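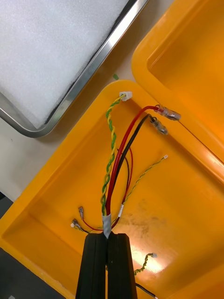 People say electricity is dangerous, and people also say it comes out of the wall like water. The first is true. The second I'm not so sure about. Water pours onto the floor if you cut a hose, but cut a wire and nothing spills. So what is going on inside? Look at the wires fanned out in the orange-yellow tray, and at the thick green-and-yellow twisted pair. What you see is mostly a colored coat. The metal is underneath, and it is already full of tiny bits called electrons. A battery or a power station doesn't fill the wire up. It just gives those electrons a push.

You may have heard that electricity moves at the speed of light. Be careful with that one. The push travels very fast, but each electron drifts along slower than a snail. Think of a bike chain – press the pedal and the back wheel turns almost at once, even though no single link has gone far.

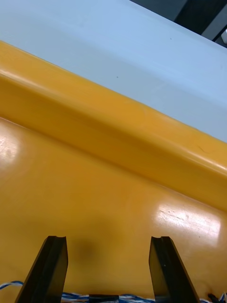
Why do wires have plastic on the outside?
Electrons have a hard time moving through plastic, so it keeps the current in the metal and away from your fingers.

Some people will tell you rubber boots make you safe from any shock. I would not believe them. Boots can be thin, or have a hole, and a strong enough push can get through things that usually block it. Leave outlets and broken cords to a grown-up.

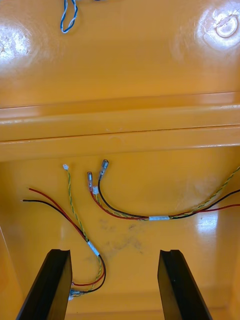
Does a battery run out of electrons?
A dead battery has as many electrons as a new one. The chemicals that did the pushing are what got used up.

Huia Lowther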